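Intro to Automation, Section 2
Notes to go with the Proltgate open day
Dec 13, 2023

Read these before the lab meets again. They cover what we saw at Proltgate, plus the parts you couldn't hear over the compressor. If you missed the trip, they will do in place of it, minus the cookies.

1. What the visit was for

The brochure promised "the home of tomorrow." What Proltgate does most days is collect examples of people doing small chores with a hand-held gripper, so that a robot arm can later be trained to copy them. The tool has two fingers and a camera, and a person carries it. The person supplies the arm, the shoulder, the balance and the common sense, which are the expensive parts.

Each run through a chore is called an episode. The target for one chore is 200 episodes. The team told us this cheerfully, in the way people talk about marathons they have already finished.

2. The chopstick task

You would not think chopsticks were hard. They are thin, they roll, they lie across each other, and a gripper that closes on one has a fair chance of getting two. The task as written on the sheet: put the chopsticks in the small cardboard box, then deal with the box. "Deal with" was the actual wording. Ask three people to deal with a box and you get three data sets.

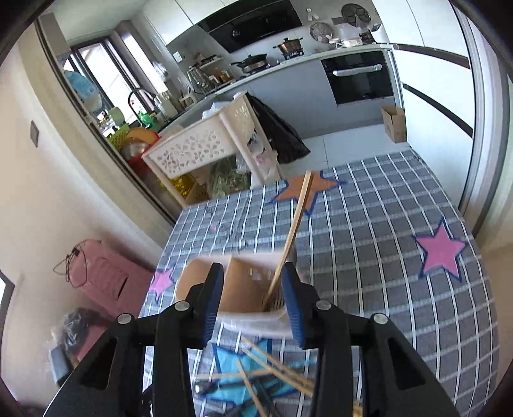 The written rules have been revised since May, when the first batch was thrown out. Half the operators in that batch had picked up the box by the rim and half had squeezed it by the sides, and the trained arm split the difference and punched it. Stosum, the software that sorts the episodes, had passed every one of them with a green check mark. Keep this in mind the next time a green check mark makes you feel good.

3. Why do it in a kitchen

A bare lab bench gives clean recordings and a robot that works well on bare lab benches. Kitchens have windows, so the light changes. They have patterned tablecloths, pots, dish racks and bags, and none of it has anything to do with the job. The model has to learn to ignore all that. So do students, going by the questions about lunch.

4. The live demonstration

The arm (its name is Mollah, and it has a sticker) tried the same task on its own 24 times. We stayed for all of them. Please review the difference between a success rate and a good story about one success - it will be on your lab report. Watch for these when you write it up:

- who reset the table between tries, and how neatly
- what counted as "done," and who got to say so
- whether the starting layout changed at all

5. For the lab

Pick one chore from your own kitchen. Write instructions for it that a stranger could follow with two fingers and no thumbs. Trade with a partner and do exactly what the page says, nothing more. Bring both versions, including the one with the stains. One page, typed, due at the start of lab in Room 118.

Automation Teaching Lab, Room 118 | Questions: ask at the lab desk | © 2023 Zustine College | Back to top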